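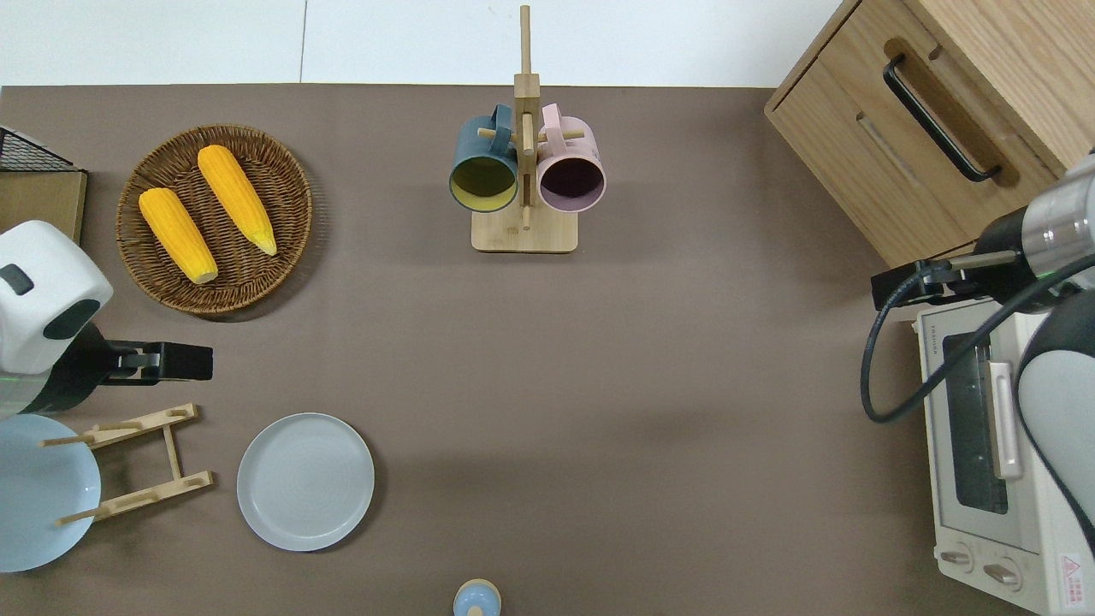
Table set for the kitchen tasks. Rack, mug tree, corn, oven.

1/ I've been asked a few times what rules we keep for two arms working over one table. It's a short list and most of it is dull. Posting it as a thread so I can link to it.

2/ Background. We run household tasks at the Gretby site: plates, mugs, food in and out of a basket, that sort of thing. The written rules started in November after a long argument about who was allowed to move what. Ecaterina Manole wrote the first draft and I've been editing it since.

3/ Rule one is the layout sheet. Every object has a home position on the sheet and goes back there before a run starts. If somebody swaps a mug for a different mug, the sheet gets a new version number. No quiet swaps.

4/ We were bad at this. I went through old logs and found 66 runs where the sheet and the table didn't agree. Most were small things, a plate in the other slot of the rack. We still had to mark all of them.
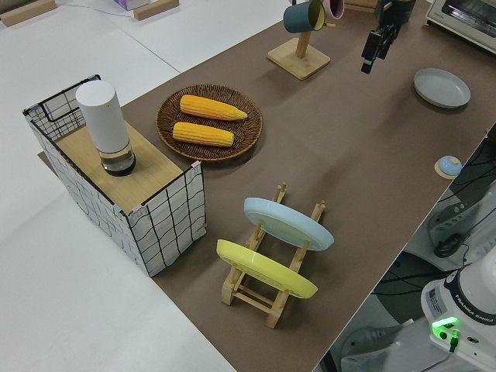 5/ Rule two: one person has the stop button and does nothing else. They don't type, tidy or answer the phone. If they need to leave, the arms stop first and then they leave.

6/ Rule three: hands stay off the table while either arm is enabled. "It's only the far one moving" doesn't count. If a plate has slipped, you stop both arms, fix it, and start the run again from the home position.

7/ Someone at Dierckx asked if that costs us a lot of time. Yes, a bit. A restart takes us almost 7 minutes if the rack has to be reset as well. I'd still keep the rule.

8/ Rule four is cables. Before each session you walk the full length of every cable, arm to plug, and move both arms slowly through their range while watching for anything that pulls or catches. Straps get checked by hand. Loose strap, no session.

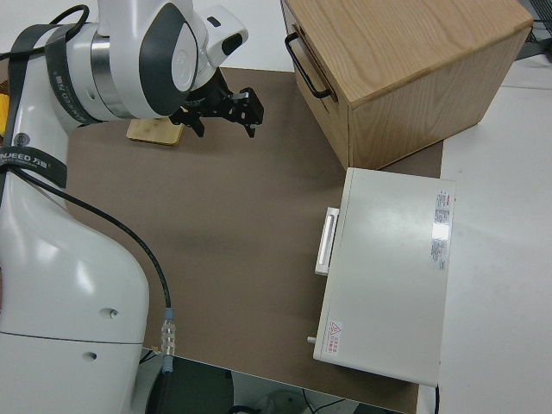

9/ The cable check has its own line on the form with a space for initials. It used to be part of a general "all OK" box and people ticked that box without looking. I did it too.

10/ Rule five: real appliances are treated as real appliances. Our toaster oven is unplugged at the wall for any task that doesn't need heat, and the plug is left where the person on the stop button can see it. Warning labels stay on and stay readable. Don't peel them off to make the thing look nicer.

11/ Rule six: speed. Shared space has a lower limit than single-arm space, and the limit is set in the controller, where the task script can't raise it. If a task needs to go faster, that's a written request and 2 people sign it.

12/ Rule seven: only one gripper may go for an object at a time. If a task calls for a handover it has to say so on the sheet, with the order written out. Otherwise the second arm waits clear of the first.

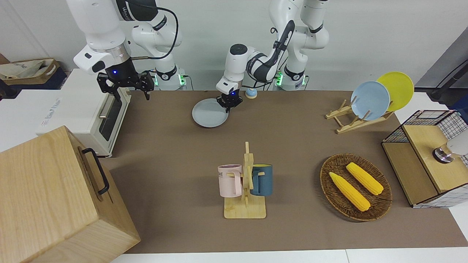 One arm at the grey plate, the other up over the back corner.

13/ How you define "clear" matters. Ours is a fixed volume for each arm, drawn up for each layout. We tried leaving it to the operator's judgement and got a different answer from every operator.

14/ Rule eight: write down the failures in the same detail as the good runs. Dropped, slipped, missed, stopped by hand, each has a code. Protum read our logs last year and the failure codes were the only part they wanted a copy of.

15/ We passed 3000 logged runs under these rules this month. I don't have a fair comparison with before, as the old logs are too patchy, so please don't quote that number as proof of anything.

16/ Things I'm still not happy with: the form is too long, the stop button person gets bored, and there's no good rule yet for visitors. At the moment visitors stand behind the floor tape and we remind them when they drift.

17/ Someone will ask about formal standards. These are house rules and they sit on top of the proper risk assessment. They don't replace it. If you haven't done yours, do that before you copy any of this.

18/ Cernum are trying the same list on a single-arm bench and have already dropped rule seven, for obvious reasons. I'll add their changes to this thread when they send them over.

19/ The sheet template is one page, plain text. Message me if you want it. Current version is dated Jan 17, 2026, so if yours is older than that please bin it.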